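项目进展报告(第二期)
柔性织物操作的夹爪与相机比较
提交单位:Metovcombe 工作室
提交对象:Gillholm 基金项目办公室
报告人:Riaan Msimang
日期:2026年5月21日

一、本期工作的范围

根据三月份确认的工作计划,本期的任务是比较两种夹爪和两种相机安装方式,对象是家庭环境里的大块织物,主要是沙发垫套、绗缝盖毯和毛绒类的罩布。上一期报告里我们只做了毛巾和枕套,这两类物品比较小,边缘也清楚,所以得到的结论不能直接用到沙发上。项目办公室在回信中提出了同样的意见,我们接受,并且把本期的全部试验时间都放在沙发任务上。

本期没有改变机械臂,也没有改变底层控制器。两条臂仍然是第一期使用的那一对,控制频率和力的上限也保持不变。这样做会让部分结果看起来不够好,例如手臂在沙发靠背附近的姿态比较别扭,但是只有这样,夹爪之间的差别才能单独看出来。

需要先说明一点:报告中的“成功”按照下面的定义计算。垫套的前沿必须包过坐垫的前边,并且在松开夹爪以后保持十秒不滑回。表面有皱褶不算失败,另外记录。

二、两种夹爪

第一种是 MacLeish 平行夹爪,两个手指,硅胶指垫,我们从第一期开始就在使用。它的优点是稳定,维护简单,出了问题一个人半小时内可以修好。缺点是指尖比较厚,要从坐垫和套子之间插进去的时候,经常把坐垫一起夹住。

第二种是 Fellex 三指欠驱动夹爪,指尖较薄,带一层可以更换的粗纹胶皮。它可以在布面上先压住,再向内收拢,把布料捏成一个小褶,然后提起来。这个动作对于没有明显边缘的毛绒面料很有帮助。它的缺点是收拢的位置不太容易预测,同样的指令在不同的绒毛方向上,捏到的布料多少会不一样。

Shakuntala Vashisht 负责夹爪的安装和标定。两种夹爪的更换时间都控制在一个上午之内,更换以后重新做手眼标定,误差没有超过计划书规定的范围。

三、试验安排和结果

本期完成有效试验共154次,其中平行夹爪和三指夹爪各占一半。另外有一些试验由于线缆松动或者操作员中途停止,没有计入。我们保留了这些记录,如果项目办公室需要,可以单独提供。

试验分成三个动作来评价:找到并抓住套子的边缘;把边缘向前、向下拉过坐垫;在保持拉力的同时,用另一只手把表面压平。第三个动作最难,它要求两只手同时做不同的事情,而且力的方向也不同。

在第一个动作上,三指夹爪明显较好,特别是套子边缘已经卷起来的时候。平行夹爪遇到卷边,常常只夹住外面的一层,拉的时候布料从指间滑出去。

在第二个动作上,两种夹爪的差别变小。只要抓得牢,拉的过程主要由手臂的轨迹决定。平行夹爪在这里甚至更可靠,因为它的夹持力比较均匀,三指夹爪有时候在拉到一半时会慢慢松开一个手指,我们还没有找到确定的原因。初步怀疑是腱绳在手腕弯曲时长度发生变化。

在第三个动作上,两种夹爪都不理想。平行夹爪闭合以后可以当作一个小的压块来用,接触面积太小,只能压出一条窄的痕迹。三指夹爪张开以后接触面积较大,可是手指是柔顺的,压下去会向旁边滑,把已经平整的地方又推出皱褶。

为了制定第三个动作的目标轨迹,我们参考了人手的做法。人手一边拉住灰色毛绒套的前沿往下带,一边用另一只手在坐垫中间按住并抹平,两只手之间的绒面上仍然有一道皱痕。我们把这种分工直接写进了双臂的任务描述:左臂负责“拉”,右臂负责“压”,两条臂的动作同时开始。

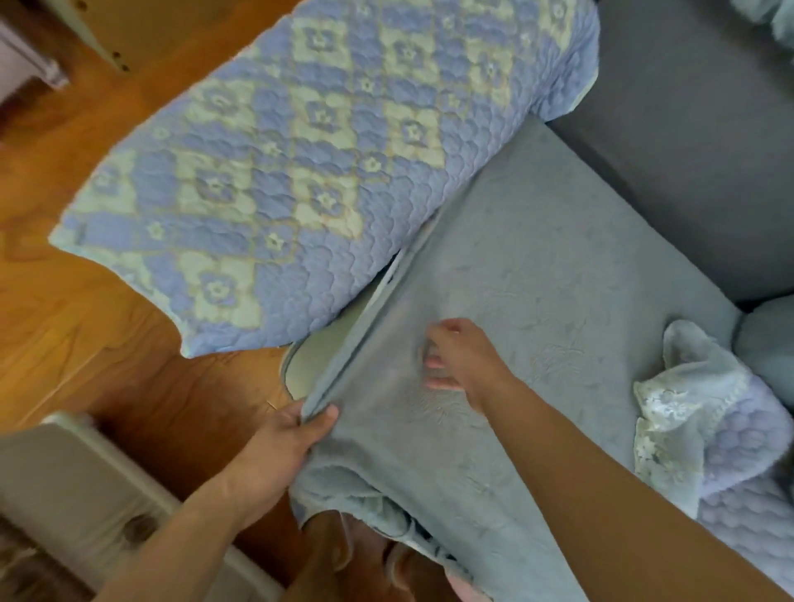 Evander Chisholm 读过本节初稿以后提出不同意见,认为两条臂同时开始不一定合适。他的看法是,机器人没有人手那样的触觉,如果压的那只手太早用力,套子和坐垫之间的摩擦就会变大,拉的那只手需要更大的力才能把布带过来,这时候最容易滑脱。他建议先让右臂只是轻轻接触,等左臂的拉力稳定以后再加压。他还提醒我们,不同方向的绒毛摩擦不一样,应该至少换一个方向再试。

我们认为这个意见有道理,并且按照他的建议补做了一组试验,已经包括在上面的总数里。延迟加压以后,左手滑脱的情况减少,三指夹爪减少得更多。代价是每次动作变长了,整个过程从平均100秒增加到117秒。对于家庭任务来说,我们认为这个时间可以接受。绒毛方向的影响还没有系统地测,只看了几次,不足以写成结论。

四、相机的比较

相机有两种安装方式:一种装在头部的位置,从上方向下看两只手;另一种装在手腕上,随夹爪移动。两种方式在试验中同时录制,但是控制策略每次只使用其中的一种,或者两种都使用,分别训练。

头部相机的视野比较完整,可以看到靠背、坐垫和两只手之间的关系。它的问题是遮挡。当手臂从下方伸过来去抓前沿时,前臂会挡住一部分套子,策略有时候就不知道边缘在哪里。

手腕相机可以看到指尖和布料接触的细节,对于判断是不是夹住了两层很有用。可是在毛绒面料上,靠得太近以后画面几乎都是同一种颜色和同一种纹理,策略失去位置参照,会出现小幅度的来回移动。我们起初以为是控制器的振荡,检查了两天,最后确认控制器没有问题。

两种相机一起使用时结果最好,这和预期一致。如果由于成本只能保留一种,我们倾向于保留头部相机。原因是手腕相机单独使用时的失败比较难恢复,常常需要人来重新摆放沙发套。

还有一个细节可能对其他项目有用:花纹较多的绗缝盖毯,比单色的毛绒套更容易定位,但是策略也更容易把花纹的边界当作布的边缘。Saturnino Sarmiento 在训练数据中加入了颜色变化和局部模糊,这种误判减少了,没有完全消失。

五、遇到的问题和处理

第一,三指夹爪的粗纹胶皮磨损比供应时的说明要快。在毛绒面料上使用一段时间以后,纹路里会塞满细毛,抓力下降。现在的办法是每天试验结束后用胶带清理,并且准备备用胶皮。这个开支没有写在原来的预算里,金额不大,我们从耗材一项中支付,不需要追加。

第二,沙发坐垫本身会移动。拉力较大的时候,整个坐垫会跟着套子一起向前滑。起初我们用防滑垫固定,后来取消了,因为家庭里一般没有这样的条件。取消以后成功率下降,不过结果更接近真实使用。报告中的结果全部是在没有防滑垫的条件下得到的。

第三,人工重置花费的时间太长。每次试验以后,操作员要把套子取下来,弄乱,再放回沙发上。Ailsa Swanson 编写了一份重置说明,规定了几种初始状态,操作员按照顺序轮换。这样两个操作员的重置方式比较一致,以前的差别有时候比两种夹爪的差别还要大。

第四,力传感器在一条臂上有缓慢的零点漂移。我们现在每次试验之前自动归零,漂移对本期结果的影响应该很小,但是不能说完全没有。下一期会送去检修。

六、经费和进度

本期支出在批准的范围之内。主要支出是三指夹爪的第2套手指、备用胶皮、相机支架的加工,以及沙发和各种布套的购买。人员费用与计划相同。

进度方面,夹爪比较已经完成,相机比较基本完成。原计划中“控制器参数比较”一项推迟到下一期开始。推迟的原因是补做延迟加压的试验占用了机械臂的时间。我们在决定之前已经用邮件通知项目办公室,并且收到了同意的答复。

七、下一期的计划

下一期我们打算使用混合配置:负责拉的一侧安装三指夹爪,负责压的一侧安装平行夹爪,并且给平行夹爪加一个可以拆卸的软质压板。压板的第一个样件已经画好图,材料还在比较,可能用发泡硅胶,也可能用外面包布的海绵。我个人比较希望是后者,价格低,坏了容易换。

控制器方面,准备比较两种力控制的方法:一种是固定的目标力,另一种是根据拉力的变化来调整压力。后一种方法就是从上面提到的延迟加压发展而来,如果有效,可以不再用固定的等待时间。

绒毛方向也会作为一个单独的条件来测试。测试时每块布料在反面做标记,避免操作员放错方向。

八、请项目办公室确认的事项

请确认控制器比较推迟以后,最终报告的提交时间是否保持不变。我们的意见是可以不变,但是如果传感器检修的时间超过预期,希望允许顺延。

另外,请确认试验录像是否可以提供给 Gillholm 的另外一个课题组使用。对方已经和我们联系过,我们没有反对意见,只是录像中有操作员的手和手臂,提供之前需要操作员本人签字同意。同意书的格式如果项目办公室有现成的,请发给 Ailsa Swanson。

附件:试验记录表;夹爪标定记录;重置说明;支出明细。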